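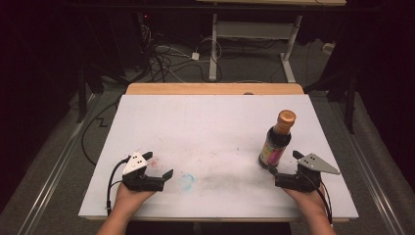 From: Eoin Phelan
To: Gritetthorpe shared workshop list
Date: 10 Oct 2022
Subject: Re: Kahsay build, grip on glass

Obsa Adugna wrote:

> I think we can call the Kahsay pair finished apart from the cabling.
> With the new finger pads they pick up a full glass bottle and put it
> down again, and I got 23 good lifts on my own after tea. If everyone
> is happy I'd like to move on to pouring before December, and order
> the parts for a second pair while Tiseo still have the bearings.
>
> Obsa

Obsa, all,

I'm not happy yet, sorry. 23 good lifts out of how many? You don't say, and when I asked at the bench you said "most of them". My own tally on the same pads was 46 tries and 35 clean lifts. The other eleven either slid or came up leaning. A bottle that leans is a failed lift in my book, even if it gets back to the table in one piece.

I also don't think glass is the hard part. The hard part is where the pads land. On the straight part of the body they hold well enough. Go a bit higher, where the shoulder starts to curve, and they touch at one edge only and the whole thing wants to turn. The label muddles it further – paper grips better than bare glass, so a bottle with a big label flatters us. I'd want the same test on one with the label soaked off before I believed any number, mine included.

Then there is the play in the links. I took one of the fingers home and there was 3 mm of slop at the tip with the jaw shut. Some of that is the holes, which were printed undersize and drilled out by hand (my hand, I admit). Tiseo's bearings may be very good but they won't fix a hole that isn't round.
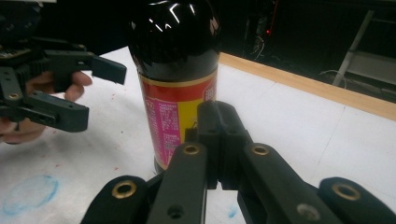 Do we need the eyelets at the link ends, or would plain holes do? Keep the eyelets, as a bare hole in printed plastic wears oval and the slop gets worse.

On the Prurunix software: it's fine for logging, but I don't trust its "grip confidence" figure at all. It gave me a high score with the jaws closed on nothing. Until somebody can tell me what it measures I'd leave it out of the write-up.

So, before any pouring and before any more money goes to Tiseo, could we please:

- write down every try, including the bad ones
- use one bottle with a label and one without
- ream the holes properly on the drill press and measure the slop again
- tie the cables back so they don't pull on the wrist – I can feel mine tugging on every lift

If it still looks good after that I'll happily say so on this list. Pouring can wait. I've mopped up enough soy sauce in my own kitchen to know how far it travels.

Obsa, I still have your small reamer, I'll leave it in the top drawer.

Eoin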